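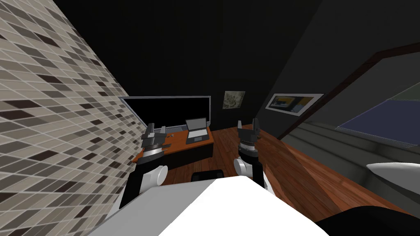
Sim group update, April

Quick one from the manipulation side, writing this between runs so forgive the shorthand.

The tilt result is holding up. For anyone who missed the last lunch talk: we train the two-arm policy entirely in the simulated rooms, and it used to fall over whenever the head view wasn't level. Lean the head a bit and the grippers would reach for where the desk ought to be. Bad habit, and our own fault - nearly all the training views had a nice straight horizon.

So Hollis Mercado rewrote the sampler. Every episode now gets a random head roll, random room lighting (down to pretty dark) and its own wall and floor finishes. Same arms, same laptop-on-desk task. More than 3,000 episodes generated so far, most of them overnight on the Plarkier machines, which have been behaving for once.

Scoring is simple. Gripper has to get to the side of the laptop by the hinge without bumping the screen, other arm stays clear. Old policy on the tilted test set: 6 out of 50. New one clears most of them, final number once the reruns are in. Don't quote me before then.
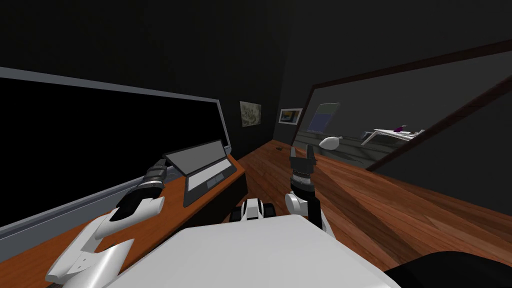

Left arm does the approach, right arm holds up out of the way. We tried letting both move freely and it was a mess, elbows everywhere. May come back to that in the summer.

Still bad: dark laptops in dark rooms. Also reflections. A big mirror or a glossy floor seems to pull the arm off line and we dont have a good explanation yet. Rosenthal thinks it's the depth estimate, I think it's the crop. Plan is to run 2 ablations, one with mirrors swapped for plain wall and one with a wider crop, and settle it.

Other bits - the room files are on the shared drive under Plallelden, please use the new ones, the old desk has a collision box that is too tall and you will loose a day to it like I did. Gesudberg people want to try the sampler on their own arm model, so if you change the config format tell them first.

Need somebody to look over the eval script before we freeze it. An hour, maybe less. Come find me any afternoon after 2.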